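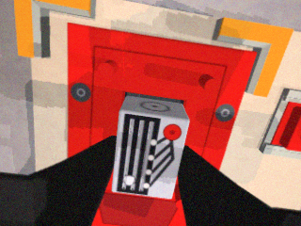 Re: Moving my cold storage to a new hardware wallet, worth the fees?

socorro_l
Finally did it! Moved everything off the exchange in March, split into 3 withdrawals because I was too nervous to send it all at once. Fees were a bit painful but wow, what a feeling seeing that last one confirm. Now I'm reading up on passphrases and having way too much fun.

riaanj
Congrats! Do a full restore from your seed before you add any more though. Wipe it, type the words back in, check the addresses match.

evanthiak
Disagree on wiping it with the whole stash on there. Get a second cheap device and restore to that. Same test, a lot less sweating.

riaanj
If the backup is bad you want to know now. But sure, second device works, I just never wanted to buy one.

evanthiak
It's the "find out now" part that scares me lol. With a second device you find out and still have your coins.

riaanj
ok fair, you got me there

socorro_l
Ordering a second one tonight! Also, passphrase yes or no? I have 13 pages of notes and I love this stuff but my head is spinning.

chrysoula_k
No from me, at least for your first year. I helped a cousin who set one up and forgot whether it had a capital letter. We tried 103 variations before we hit it!! Great evening in hindsight, awful at the time.

evanthiak
I use one and I'm happy with it, but it's written down and kept in a different building from the seed.

socorro_l
Skipping it for now then. What about consolidating? I've got 4 small amounts sitting at separate addresses.

riaanj
Wait for a quiet stretch when fees drop, early morning is usually good. Just know that merging them links those addresses together on chain.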